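3.2 조리대 표면에 대한 기억과 말하기

앞 절에서 우리는 참여자들이 자기 집 부엌을 이야기할 때 어떤 순서로 말을 꺼내는지를 살펴보았다. 이 절에서는 조금 더 좁혀서, 조리대의 표면을 두고 오간 이야기를 다루고자 한다. 처음 면담 지침을 만들 때만 해도 표면에 관한 질문은 하나뿐이었고, 그마저도 시간이 모자라면 건너뛰어도 좋다고 적어 두었다. 그런데 Purstead에서 예비 면담을 마치고 녹취록을 읽어 보니, 묻지도 않았는데 돌무늬 이야기를 길게 들려준 분들이 뜻밖에 많았다(반가운 일이었다!). 그래서 본 조사에서는 이 항목을 넷으로 늘렸다.

본 조사는 Purstead와 Kerekes 두 지역에서 진행하였으며, 전사한 발화 가운데 표면을 언급한 것은 모두 2288건이었다. 이 중 1643건이 색이나 무늬에 관한 것이었고, 나머지는 촉감, 청소, 가격, 시공업자와 겪은 다툼 등에 흩어져 있었다. 색과 무늬에 관한 말이 이만큼 많으리라고는 우리도 예상하지 못했다. Avcı의 초기 분류안에서는 촉감이 가장 큰 범주가 될 것으로 보았는데, 면담이 거실 탁자에서 이루어진 경우가 많아 손으로 만져 보며 말할 기회가 적었던 탓도 있을 것이다. 이 점은 5장에서 다시 논의한다.

무늬를 가리키는 말은 대체로 음식에서 빌려 온 것이었다. 깨, 후추, 누룽지, 보리, 미숫가루 같은 낱말이 되풀이해서 나왔고, 한 참여자는 어머니의 부엌을 떠올리며 "콩가루를 쏟아 놓고 안 치운 것 같은 색"이라고 하셨다. 석재 업계에서 쓰는 명칭을 정확히 대신 분은 드물었다. Kollska의 견본첩을 보여 드렸을 때에도 인쇄된 이름을 읽기보다 자기식 이름을 새로 붙이는 분이 더 많았고, 그 이름을 면담이 끝날 때까지 고집스럽게 쓰셨다. 우리는 이런 이름을 '집안말'이라 부르기로 하고 별도의 부호를 부여하였다.
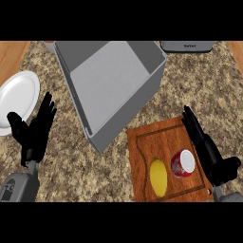
그림 4. 베이지색, 갈색, 크림색에 어두운 점이 섞인 화강암 조리대와 꿀색 목재(렌더링 영상).

그림 4와 같은 얼룩무늬 화강암은 특히 평가가 갈리는 표면이었다. 좋게 말하는 분들은 부스러기가 눈에 띄지 않아 마음이 편하다고 하였고, 싫어하는 분들은 바로 그 이유로 닦아도 닦은 것 같지가 않다고 하였다. 같은 성질을 두고 이렇게 반대로 말하는 일이 한 집 안에서도 벌어졌다. Kerekes의 어느 부부는 이 문제로 한참 이야기를 주고받으셨는데, 녹취록으로 9쪽에 이르는 그 대목은 우리 연구진이 가장 아끼는 자료이기도 하다. 부부가 함께 응한 면담에서는 표면에 관한 이야기가 곧 누가 더 자주 닦는가 하는 이야기로 옮겨 갔고, 이 흐름을 끊지 않으려고 면담자는 준비한 질문을 뒤로 미루곤 하였다.

나무와 돌이 만나는 자리에 대한 언급도 적지 않았다. 이 자리를 두고는 색이 어울리는지보다 틈에 무엇이 끼는지를 먼저 말하는 경향이 있었다. Akbulut은 Wetero 주택단지를 다룬 선행 연구에서 이런 경계부를 '살림의 솔기'라고 불렀는데, 우리 자료에도 잘 들어맞는 표현이라 생각되어 그대로 가져다 쓴다. 다만 Akbulut의 연구는 신축 세대만을 대상으로 하였으므로, 오래 쓴 부엌에서 솔기가 갖는 의미까지 설명해 주지는 않는다. 우리 참여자 가운데에는 실리콘이 누렇게 변해 간 과정을 아이들의 나이에 맞추어 기억하는 분도 계셨다.

부호화는 두 사람이 따로 진행한 뒤 어긋난 항목을 함께 읽으며 맞추었고, 최종 부호표는 9월 12일에 확정하였다. 끝까지 의견이 갈린 것은 대부분 색과 더러움을 동시에 가리키는 발화였다. 예컨대 "거뭇거뭇하다"는 말은 돌의 무늬일 수도 있고 때일 수도 있어서, 앞뒤 문맥으로도 가려지지 않으면 두 범주에 모두 넣었다. 이러한 중복 부호의 처리 방식은 부록 나에 실었다.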